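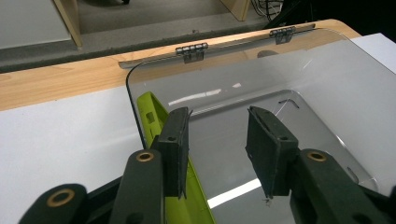
Drokance Gripper Club

The Drokance Gripper Club is a student robotics club that meets in a shared classroom at Latley and spends most of its time on one question: how do you get a machine to pick up ordinary stuff? I've been a member since the second season and I wrote most of this entry, so forgive me if it gets a little personal in places. Last updated Oct 17, 2023.

Background

The club grew out of a July workshop on linkages. The plan was to build a walking robot, but the legs kept eating up the whole budget, and the part people stayed late for was the hand. So the legs went in a cupboard (they're still in there, as far as I know) and the hand became the club.

How we work

Members take turns with a hand-held gripper, which has the same kind of two-finger end you'd find on a robot arm, only a person carries it. You squeeze, the fingers close, and the camera on the tool records what they did. Later those recordings go to the group that writes the control software. Everybody wants to be in that group until they see how much sorting there is!

A new member has to log 50 practice grasps before making recordings that count. I thought that was fussy when I joined. Then I watched my own first batch and, well, it was mostly me shoving things across a table.

Clear plastic is my favorite thing to practice on and also the thing I complain about most. It throws bright streaks of reflected light, and whatever is under it shows through, so a rim can be hard to pick out. Hinged things are tricky in a different way - you have to follow the curve the part wants to move in, and most beginners pull straight up.

The Kundberg Meet

Once a year the club goes to the Kundberg Meet, a small contest for school and college teams. Each team gets 90 seconds per task and up to 50 points for it, with 2 points off for every dropped part. Our best result came in the sorting task, and our worst was also in the sorting task, a year later. I was driving for that one.

The Dauda

Dauda is the club's name for its finger design, now on its third version. The first had smooth pads and let go of nearly everything. The second gripped well but was a pain to take apart for cleaning. Version three is easier to service, and the drawings are kept in the club binder along with a page of notes on pad wear - please add to it if you swap a pair.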